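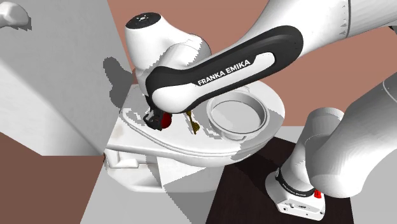
Search this site... Go

Keeping Your Records Clean (and Other Things I Learned the Messy Way)

August 23, 2021

I started buying old records again a couple of years ago, mostly from the thrift store in Ganby, and I now own around 300 of them. Most came home dirty. I mean fingerprints, candle wax, something sticky on a Christmas album that I decided not to think about too hard. So I've done a lot of cleaning at my kitchen table and made most of the mistakes you can make, and I keep getting emails asking how I do it. Here goes!

Dry brushing

Get a carbon fiber brush and use it every single time you play a side. Mine is a Boltel and I have no complaints, but they're all pretty similar. Let the record spin, rest the bristles on it very lightly for a couple of turns, then slide the brush slowly off toward the outside edge. I used to press down hard like I was scrubbing a pot. Please don't. All that does is push the dust further into the grooves.

The brush itself gets dirty too. I flick the bristles back and forth against the little handle when I'm done, and I never touch them with my fingers (skin oil goes right onto the next record).

Washing a really grubby one

For the bad ones I fill a shallow dish with distilled water and add two drops of plain dish soap, the clear kind with no lotion in it. Tap water is fine for your dishes, but ours is so hard it leaves white spots on everything, and I could hear those spots as little ticks through the whole of side one. A gallon of distilled lasts me ages.

Lay the record on a clean folded towel. Dip a soft microfiber cloth, squeeze it out well, and wipe around in the direction of the grooves, never across them. Keep the label dry! I cover it with a plastic yogurt lid and hold that down with my thumb, which works better than it sounds. Then go around again with a second cloth and plain distilled water to get the soap off. Don't skip this rinse. Leftover soap dries into a film and the needle will drag it all up into a gray ball of fuzz.

Stand the record in a dish rack to dry, away from the stove and out of the sun. I leave mine for an hour or so and flip the towel over before I start on the next one.

One warning: if you have any of those heavy old shellac 78s, keep rubbing alcohol far away from them. It can ruin the surface. I don't use it on my regular LPs either, although I know plenty of people who do and love it.

The needle

I ignored mine for a whole year and then wondered why everything sounded like it was coming from under a blanket. Now I use a tiny soft brush and go from back to front only, turntable off, no side to side. If you hear fuzz building up on one channel, that's usually the culprit. I've also tried one of those gel pads where you lower the needle onto it and lift it straight back up, and I like it a lot, but the little brush does ninety percent of the job.

Sleeves

Throw out the scratchy paper inner sleeves if you can stand to. I keep the printed ones with lyrics and photos, of course, but I tuck them behind the record and put the record itself in a poly-lined sleeve. I buy the Sterley ones in a big pack and do a handful at a time while I'm watching TV. And let the record dry completely first, or you're just sealing the damp in with it and you'll have a musty smell by September.

For musty covers, I stand them open in a big plastic tub with a cup of baking soda in the bottom (in the cup, not loose!) and put the lid on for a few days. It doesn't fix the really bad ones. I have a soul compilation that smells like a basement no matter what I do, and I've made my peace with it.

Price stickers

A hair dryer on the low setting, held well back, and patience. Take the record out of the cover before you do this, please. Warm the sticker, lift one corner with a fingernail, and peel it back slowly at a flat angle. On glossy covers it nearly always comes off clean. On the matte ones I leave the sticker alone now, after I took a chunk out of a very nice jazz sleeve trying to remove a tag for 35 cents.

Shelving

Always upright, never in a pile. Snug enough that they don't lean but loose enough that you can pull one out with two fingers. Records are way heavier than you expect, and my first shelf sagged in the middle like an old mattress. The one I have now is a plain cube unit from Sleiman, with short shelves, and it hasn't budged. Keep it off the wall with the radiator on it. I lost two good albums to a sunny window one summer and they came out wavy as potato chips.

Headphones, while I'm at it

Wipe the ear pads with a barely damp cloth and let them air dry before you put them back on a hook. If the pads are flaking black bits all over your neck, no amount of wiping will save them, so look up replacements for your model. I paid 23 dollars for a new pair and they went on in a few minutes, and I felt very handy for the rest of the afternoon.

Next I want to try getting the yellow out of an old plastic dust cover. I've got one soaking in the laundry sink right now.

Recent Tips
Getting Candle Wax Out of a Tablecloth
Rescuing Old Cassette Tapes
How I Clean Piano Keys
Labeling Cords Behind the Stereo
Drying Out a Damp Closet

Contact | Copyright 2021, all rights reserved | Back to top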